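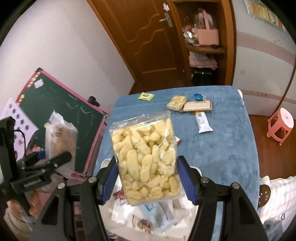

Posted 3 July 2024 by Shih-chieh Tam

My hands have been tired in a completely new place since I changed jobs inside the same firm, and I want to write down why I'm enjoying it so much before it starts to feel normal.

For anyone who hasn't read the older posts: I was on the mixed-bag line at Uleck in Tososthorpe. Mixed bags are the gift packs, a few puffs, a bar, some sweets, something savoury, all picked by hand. Holix is supplying the arms that will take over a good part of that picking, and those arms have to learn it from somebody. So a handful of us from the line now spend our shifts with grippers in our hands, picking up snacks and putting them down again while everything is recorded. One in each hand if you're doing two-handed work — and yes, it feels like wearing lobster claws for the first hour!

The thing I didn't expect is how much I already knew. I packed corn puffs for years and could never have told you how I held the bag. Now I can. You come in from both sides with the pads flat, you squeeze until the film stops sliding, and then you stop, well before the puffs start to complain. Go in too high and you've only got the folded top. Go in too low and the whole thing tips towards you. I've explained this to the Holix people with a lot of arm waving and they wrote it down as if I'd said something clever (I was very pleased with myself all afternoon).

Small things are worse than big things. Anything flat and light wants to skate across the cloth, and twisted wrappers are a menace, as the twist gives you a lovely easy grab and then the sweet swings about underneath. Noodle blocks I like. They have edges.

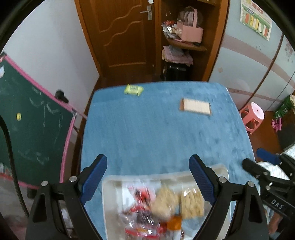
We log each good pick, and I passed 1,301 last week, which got me a biscuit and a round of applause. The best stint so far was 362 without a break in the numbering. The team wants 3,688 for the snack set before we move on to jars, and I think we'll get there well inside July if the wrist rest arrives. More on the wrist rest below, because I have opinions.

So, what changes for people? I asked this loudly at the first meeting and I'll give Uleck some credit for answering properly. The night picking shift goes first. Days keep a smaller hand-picking table for short orders and anything squashy, and the rest of us get a choice between training work like mine, looking after the cells, or moving to dispatch. Pay stays where it was for a year. After that it's to be talked about again, and I've told everyone on the line to keep that letter somewhere safe.

I know it isn't good news for all of us. Two of the night crew liked nights, had their whole family life built on nights, and a day job in dispatch is no swap for that. I don't have a cheerful answer to that one. What I can say is that when the trial arm did its first tray, the person who spotted what was wrong was a packer. It was setting bags down too upright, they slumped, and the next item had nowhere to go. She fixed it by showing it a lean, the same lean she's used forever, and watching that go from her wrist into a machine was one of the best things I've seen at work.

Now, the wrist rest. The grippers are light enough to pick up and heavy enough to notice by lunch. I tried a rolled towel under the forearm, which is good for resting between picks and useless during them. The Vitale ones look promising, with a strap that goes round the elbow, and we've asked for four to try. We've also moved to short turns with a proper stretch after each, and I'd like that kept in writing for whoever does this after us. If you do similar work and have found something that helps the thumb side in particular, please leave a comment.

Jars next. Lids on, thank goodness. Then we try opening them, and I've been practising at home with the pickled onions.

Last updated: July, to correct the bit about the pay letter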